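[Packing-list] Re: which half do you fill first?

From: Loubna Abdelaziz
To: the packing list
Message 2472 in the archive

Hello all,

I read the question from Drerden twice before answering, so I hope I understood it well. I copy it here for those who get the digest:

> I bought a hard suitcase after many years with a soft one, and I am
> not happy. The soft one had one big space and a lid. This one opens
> like a book and both sides want to be filled. When I close it,
> everything from one side falls on the other side. Also I need a
> whole bed to open it. Do you fill the side with the zipper panel
> first or the side with the strap? And what goes where? I leave for
> Flusholm in January for 39 days and I can take only this one.
>
> Piras

Dear Piras, I had the same trouble in my first year with this kind of suitcase. My old soft one was from the market in Pratel and I could put in it anything, in any order, and sit on it. With the hard one you have to think a little before.

I begin with the side that has the panel. The panel is a door, and what is behind it will stay behind it when you lift that half and fold it over. So this is the side I put down last when I pack and lift when I close. I put there the light things that like to move: underwear, scarves, T-shirts rolled, the bag with chargers. I fill it until the zipper closes easily and then I stop. If I have to pull the two edges together with my fingers, I take one thing out. A zipper in the lining is thin, and I have already broken one this way.

The other side stays flat while I close, so it can have the heavy and the stiff things. Shoes go at the end where the wheels are, sole against the wall, with socks inside them. Trousers I lay across with the legs hanging out, then I put sweaters on top and fold the legs back over the sweaters. The trousers come out with one soft fold, not a sharp one. Then the strap goes over everything. Do not make the strap too tight before you have pressed the clothes down with your flat hand, or it will cut a line in the top sweater and you will see this line at dinner.

For the bed question - I stopped using the bed. The mattress goes down in the middle, the two halves lean toward each other and the piles slide. A table is better, if it is wide enough for both halves to lie flat. I also find it kinder to my back.
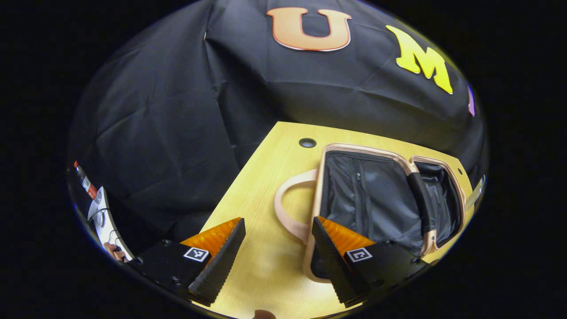 Page last changed: January, 18:39

My advice is to begin as in the picture, with the suitcase fully open on the table and the strap where you can see it. In my first year I always buried the strap under the clothes and had to take half of them out again to find the end of it. Look also where the carry handle lies. I like to have it toward me, so that I can lift the closed suitcase down without turning it around.

For 39 days I would not pack for 39 days. I would pack for nine and wash. Flusholm in winter needs one thick coat, and the coat you wear on the train. If you must bring a second pair of boots, put them in first and build around them, and accept that the strap will sit a little crooked.

About liquids: I put them in a closed bag in the strap side, between the shoes and the sweaters. Some people on this list put them behind the panel because it is easy to reach. I tried it once with shampoo and I will not do it again.

One question from me also. Does anyone know how to clean the pale rim on a light suitcase? Mine has gray marks at the corners and soap does only half of the work. I don't want to use anything that takes the color off.

Greetings to everyone, and good travels to Piras,
Loubna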